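The great olive oil switch

For most of my adult life I bought olive oil the way I buy batteries. Whatever was on the end of the aisle, whatever was cheapest, into the cart it went. Then in February I went to dinner at Vaida Pärn's place and she put out a saucer of oil with some torn bread, and I ate so much of it that I could hardly look at the main course (sorry, Vaida, the fish looked lovely).

It tasted green! Peppery at the back of the throat, a bit like fresh cut grass, and it made me cough. She said the cough was a good sign. I went home and tried the stuff in my own cupboard and it tasted like crayons.

So I've been reading labels ever since, and I have become a bore about it.

What I look for now

A harvest date, first of all. A best-by date only tells you when the company would like you to stop complaining, and it can be a long way from when the olives came off the tree. If I can find a harvest date from the last season, I'm already leaning toward buying it. After that I look for dark glass or a tin. Light is bad for oil, and so is heat, so my old habit of keeping a clear bottle right next to the stove was pretty much the worst thing I could have done. I did that for years.

Price is where it gets awkward. The one Vaida uses is called Folero and it costs me $27 a bottle, which made me gulp in the store. I use it for finishing: soup, tomatoes, toast, a fried egg when I'm feeling fancy. For actual cooking I get a bigger tin of something plainer and don't feel guilty.

My neighbor Taha Metwally thinks I'm being ridiculous and says he can't tell any of them apart. We did a little tasting at my kitchen table with 2 oils in coffee cups, and he picked the crayon one as his favorite. He says it's smooth. I've let it go, mostly.

How fast do you get through it?

Faster than I used to, that's for sure. Once it's open I try to finish a bottle within 40 days, and writing the opening date on a strip of masking tape has helped a lot. Before, I'd save the good stuff for company and then company would get stale oil, poor things. Now I pour it on a regular weeknight bowl of beans and I'm much happier.

I've also moved mine into the low cabinet by the fridge, with the vinegar and the rice. It's cooler down there and the door stays shut. I only bring a bottle up to the counter when I'm cooking, and a tall one in dark green glass does look nice standing on marble.
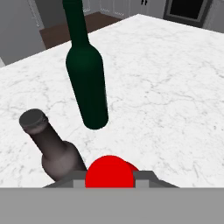
Beans on toast, since a few of you asked

Warm a can of white beans with a smashed garlic clove and a splash of water. Mash half of them with a fork, salt them well, and pile the lot onto thick toast. Then a big glug of the good oil, more than you think, and black pepper. I had it for lunch today and I'll probably have it again tomorrow.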